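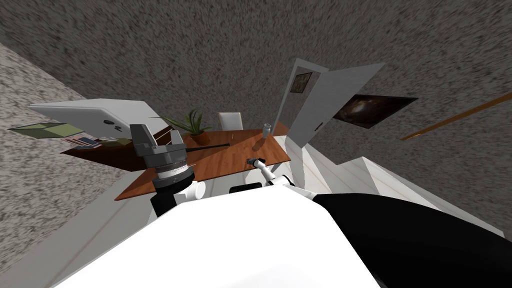 The right arm at the wooden table and the left in front of the desk in one of the Mollora home scenes, with the rod, the glass and the potted plant on top.

Mollora Home Scenes for two-armed robots
Item 2543 — from Trumon

If you've ever tried to teach a robot to tidy a table in a real living room, you'll know how much of the day goes into putting everything back where it started. Mollora lets you do that part in simulation, as many times as you like, and we've had a lovely time furnishing it.

The pack has 254 ready-made rooms, and they feel lived in. You'll find tables to work at, chairs pushed in behind them, books in little stacks, potted plants, pictures on the walls, doors standing open and steps going up. We put thin things like rods next to see-through things like drinking glasses on purpose, as those are the ones our own grasping code used to get wrong (and sometimes still does!).

The standard robot has a white and black body and two arms, each with its own gripper. If yours is built differently, the Clivavard add-on lets you bring in your own model and keep all the rooms as they are.

What comes with it
254 rooms, all editable
100 starter tasks for one or both arms
61 loose objects to place where you please
The Mak task editor, single seat

Good to know
The viewpoint can be moved and tilted freely, and each task remembers the one you used last. Walls come in speckled gray unless you pick another finish in Mak.

New rooms go out to current owners every July. Write to us through the order page if you'd like to try a few first — we're happy to send a small set.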